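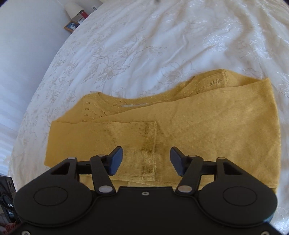 Soleo will open a second knitwear repair and resale workshop in Lestau in April. The site will accept sweaters, cardigans and other knitted garments from retail customers and from partner stores. Work covers seam repair, hole repair, washing, pilling removal and the replacement of worn ribbing. Openwork knits, such as the mustard-yellow sweater with rows of small slits near the shoulder, are handled on a separate bench, as a dropped stitch in this type of fabric can spread across the pattern. Ribbed cuffs are measured before and after washing.

The workshop has a floor area of 255 square meters and 32 workstations. Planned capacity is 800 garments per week. Yarn for repairs will be supplied by Kaewsai, which holds stock in wool, cotton and blended fibers and will match shades from a sample card.

Each garment receives a tag number at intake. Fiber content, gauge and visible faults are entered in Plunero, the tracking system already in use at the first Soleo site. Customers can check repair status online and approve the quoted price before work starts. Garments that cannot be repaired are returned or, with the owner's consent, unraveled for yarn.

Standard turnaround is 2 weeks. Openwork and hand-knitted items may take longer – the date is confirmed with the quote. Leather trim, fur and electrically heated clothing are not accepted.

The intake counter will be open Monday through Friday. Partner stores can request collection rates and packing instructions from the Soleo trade desk.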